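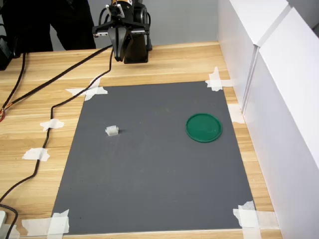

Granditz is a board portal, a program that holds the agenda, papers, minutes and votes for a company's directors in one place. I am company secretary for a mid-sized manufacturer with nine directors, and we moved to it last November from shared folders and email. Directors who come in person sit at a light wooden table in a room with plain light gray walls, with a tablet each and no paper, and the rest join from wherever they are. I've now run six full meetings on it, plus a handful of short calls.

**Setup**

Setting up took me one working day. You create the board, add people, assign them to groups such as audit or pay, and decide what each group can open. The permissions are clear. An outside adviser can be given one paper for one meeting and see nothing else, and access ends when the meeting is closed.

Importing old minutes was slower. We had 914 files, and the importer takes them in batches of 80. It reads dates from file names only if they are written year first. Ours weren't, so I renamed them with a script and started again. The help page mentions this near the bottom.

**Building the pack**

This part of the product is very good. You drag papers under agenda items, and page numbers and the table of contents update on their own. If the finance director sends a new version at 10 p.m., you replace the file and everyone's copy changes, with a small flag showing which pages are different. Notes made on the old version carry over to the new one if the page still exists. If it doesn't, they go into a side list.

Our last pack was 114 pages and opened in a couple of seconds on a four-year-old tablet. A much larger test pack of 400 pages took longer and scrolled badly until it had fully downloaded.

**In the meeting**

Presenter mode moves everyone to the same page. Directors can leave it and read on their own, then tap once to come back. Two of ours never use it, and that causes no trouble.

Voting is simple: for, against, abstain, with an optional comment. The result goes straight into the draft minutes. One thing to watch is that a director who has declared an interest can still vote unless the secretary blocks them by hand. I would expect the system to do that from the declaration, which it already stores.

The minutes editor is basic. It has headings, action items and not much else. Tables pasted from a word processor lose their column widths. I write the minutes elsewhere and upload them.

**What the directors thought**

Tomás Carroll, our chair, reads everything on a phone and found the text reflow good enough that he stopped asking for printed copies. Elfriede Hamann liked the notes but wanted to share one with a single colleague. At present a note is either private or visible to the whole board. Neville Naylor had to reset his login three times in the first month. The app signs you out after a short idle period, and the limit can't be changed on the standard plan.

**Support**

Phone support is weekdays only. I called on a Monday morning about a locked pack and had it fixed within the hour. Email replies took a day or more. The person who helped me knew the product and didn't read from a script.

**Compared with Prinditz**

We tried Prinditz for a month before choosing. Its minutes editor is much better, and it handles declared interests properly. It was also slower to open large packs, and changing a paper late meant publishing the whole pack again. We get a lot of late papers, so that decided it.

**Rating**

Four out of five. I've renewed for a second year on the standard plan and asked for a quote on the next one up, mainly to get the longer sign-out time.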